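作業台のコツ:アームと一緒に片付けと箱詰めをするとき

梱包の作業台にアームが入ってから、道具の置き方と布の扱いがだいぶ変わりました。以前は手の届くところに何でも置いておけば済みましたが、今は人とアームが同じ台を使うので、置き場所を決めておかないと作業が止まります。新しく台に入る人のために、日ごろ気をつけていることをまとめました。家の作業机にも使えるものがあると思います。

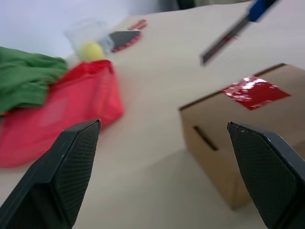 Botmont 梱包・仕上げ課

布は色で分けて、台の左側に寄せておきます。赤と緑のように色がはっきり違うと、人が見ても間違えません。使ったあとにきちんと畳む必要はありませんが、広げたままにすると小物が下に隠れます。席を離れる前に一度持ち上げて、下に何もないことを確かめてください。

小さいものは透明なカップにまとめます。中身が見えるので、ふたを開けたり傾けたりする手間がかかりません。カップは台の奥に置き、手前には箱を回せるだけの広さを残しておきます。

カッターは、使い終わったら刃を収めてから手を離します。アームが動く前には台から下ろし、右側の引き出しに戻します。以前は各自が一本ずつポケットに入れていましたが、今は台ごとに一本と決めました。足りないと感じたのは最初のうちだけで、探す時間は減りました。

赤いテープの切れ端はためないこと。台に貼りついたものはプラスチックのへらで端から起こし、残った糊は中性洗剤を薄めた布で拭きます。拭いたあとは乾いた布でもう一度。湿ったまま段ボールを置くと底がふやけます。

箱の目印には、上面に赤い四角を一枚貼ります。位置は毎回同じにしてください。箱の向きがすぐ分かるので、検品の人も楽になります。

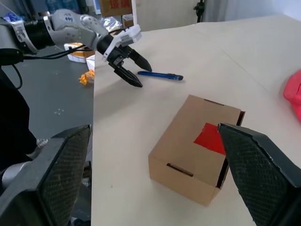

アームのある作業台。中央に赤い目印の付いた段ボール箱、奥に「玻璃」の札。

ペンは出しっぱなしになりやすい道具です。丸い軸のペンは転がるので、クリップの付いたものを使います。伝票を書いたら胸ポケットか筆立てに戻してください。

床の細かいごみは、箱を切ったり緩衝材をちぎったりした日に増えます。15時の休憩の前に台のまわりを一度掃いておくと、終業時の掃除が短く済みます。静電気で付く白い粒は、ほうきより軽く湿らせた布のほうがよく取れます。

食べものの容器や包み紙は、休憩室のごみ箱へ。汁気のあるものは特に、箱のそばに置かないようにします。

アームのケーブルの下には物を積まないでください。動くと垂れた部分も一緒に振れます。空箱を一時的に置くなら、台の反対側の棚を使います。

作業の中身も変わりました。Flarkholm向けの定番品は、箱を所定の位置に寄せるところまでアームが受け持ちます。多い月は1000箱、昨年の12月は2297箱でした。同じ姿勢で箱を引き寄せ続けることが減り、肩や手首の痛みを訴える人は少なくなりました。そのかわり、台を見て、引っかかりそうなものを先にどける仕事が増えています。立ったまま待つ時間もあるので、足元に薄いマットを敷いた台もあります。

持ち場の交代は、おおよそ13分かけて引き継ぎます。前の人は、止まった回数と、そのとき台に何があったかをノートに書いておきます。「布が箱の角にかかった」くらいの短い書き方で十分です。長く書こうとすると、忙しい日に誰も書かなくなります。

Conceiçãoの小口品は形がそろわないため、今も手で詰めています。割れ物は布で一度包み、すき間に紙を入れてから、箱を軽く振って音がしないか確かめます。慣れた人の手加減がいる仕事なので、新しい人は一週間ほど隣で見てから始めます。

アームの動く範囲に手を入れるときは、必ず停止ボタンを押してから。落としたペン一本を拾うときも同じです。再開は、止めた本人が行います。

布の洗濯は週に一度、色別に行います。柔軟剤は使いません。補充のテープと替刃はZustton棟の一階にあり、持ち出すときは棚の表に台の番号を書いてください。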